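About Drenelness

Drenelness is a secondhand toy sorting and lending business. We take in the toys that other people have stopped tripping over, work out what goes with what, and send them back into the world in sets that are as complete as we can make them. It's a modest calling. Our parents have stopped asking about it.

We opened on 15/12/2018, ten days before the one date on the calendar when a household is least likely to want used building blocks. By February the same households were calling to ask whether we could take some new ones off their hands. We have been fairly busy ever since.

What we do

Toys arrive in grocery bags, pillowcases, suitcases and, once, a fish kettle (we kept the kettle). Everything gets tipped out and looked over, and then it goes to a tray. We're particular about trays. Ours are low and open, with compartments in different colors, so you can see where a thing is without picking up six other things first.

Deep bins hold more, and people write to tell us so. They also hold the doll's shoe you need, at the bottom, under everything.
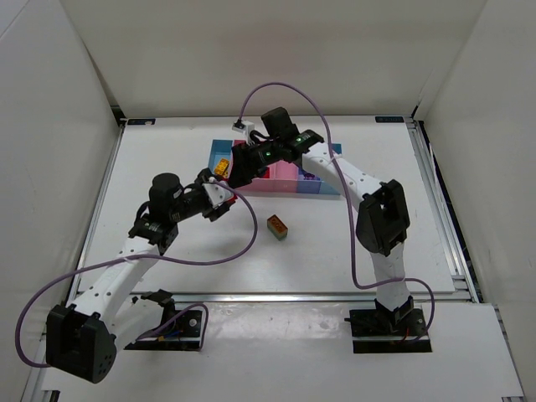 A studded block and the sorting tray.

Studded blocks make up most of what we get. They come in all sizes and in every stage of having been chewed. We put like with like and match them up later, a job that takes patience and a good lamp. We don't promise to rebuild the exact castle on the front of a box that went in the recycling years ago. We do promise that a set we call a castle will have a door in it.

The Bonder shelf

Bonder is our name for the shelf where odd pieces wait for their other halves. It was the name on the secondhand bookcase when we bought it, written inside in pencil, and we never found out who or what Bonder was. At the last stocktaking the shelf held 439 pieces, among them a great many wheels. If you own a toy truck that lists to one side, please write to us. We may have been looking for you.

Pieces stay on Bonder for 2 years. After that they go into the Catard bag, a mixed bag of spare parts that we sell cheaply to teachers, model makers and a certain kind of grandfather. It is our best-selling product, and we try not to think about what that says about the sets.
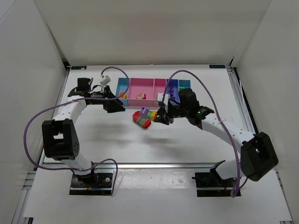
Stripes are a different matter from blocks. A toy with colored bands is usually meant to go in a particular order, and there is usually a child somewhere who knows what the order is and will not be argued with. Pegs are worse. One peg looks very much like another until you try it in the wrong hole, so we keep a peg with the toy it came in with, even when we have our doubts about the pairing.

Borrowing and buying

You can borrow a set for up to 50 days, or buy it outright if it has become a member of the family. Borrowed sets come with a printed list of what's inside. Please check the list before you send the set back - and then check under the couch. We charge nothing for a missing piece the first time. The second time we charge a little and sigh.

Larger orders for classrooms and waiting rooms go out under the Parisi label, in sturdier boxes. Those sets have fewer small parts and more things that survive being sat on.

Giving us your toys

We take blocks, pegs, stacking toys, wooden trains, figures and anything that was once part of something else. We can't take stuffed animals, slime, or toys that play a tune and have no off switch. Incomplete is fine. Sticky is negotiable, but please put it in a separate bag.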